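The Soup That Ate October

Undidville has 14 places that will sell you a bowl of soup, and until last fall I had opinions on all of them. Then Giang Ông opened Alell, and I stopped going to the other 13.

His broth takes two days. I asked why. He looked at me the way my dentist does.
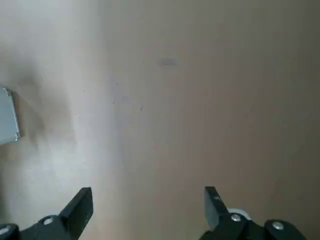 Giang cooked at Morkik before this, where the menu ran to 200 dishes and he was proud of maybe one. At Alell he makes four. The dining room is just as stingy: a plain tan tabletop, smooth and matte, with a glare on one side of it, and then your bowl. I found this bleak until the noodles came.

Rūta Vasiliauskas, his business partner, wanted dessert on the menu. They argued about it all October – she won. It's a rye pudding with sour cherries, and I have ordered it before the soup more than once. Giang still won't say its name out loud. He points.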